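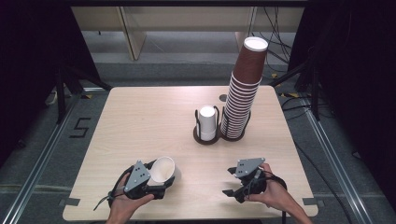 Why would anyone drive three hours to look at a pear warehouse? Because Zovorham holds its open day once a year, in May, and the growers' group wanted to know where its fruit goes after the truck leaves.

The place handles 3000 crates on a good morning, according to Žydrūnas Adomaitis, who runs the packing floor and walks faster than most of us could manage. We started in the cold rooms. There are 300 yards of them, all alike, and we were shown every one.

The sorting line is newer. It weighs each pear, turns it over and sends it to a lane - export, supermarket or juice. I had assumed my own Bruveo pears went to export. Žydrūnas looked up the grower code and was very kind about it.
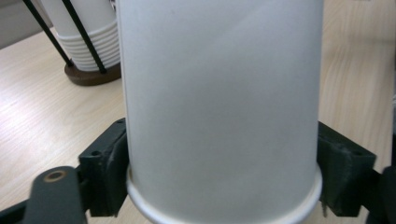
Juice pays less, obviously, but it does pay, and the Vasiliauskas family has done well enough out of it to put up a second press. They had a stall by the loading dock and were selling bottles at a price that made me wonder which of us was in the wrong end of the trade.

After lunch came a talk on the Astano label, a marketing scheme that wants growers to chip in 350 a season for posters and in-store tastings. The speaker had 3 charts, and all of them went up. Somebody asked what happens in a frost year and was told it was a very good question.

I signed up anyway. We left at four with a free pen each and a bag of pears, export grade, none of them mine.

12 shares | 4 comments

Recent posts
Thinning by hand: a slow week
Cherry prices and other sad stories
What the new crate rules mean for small orchards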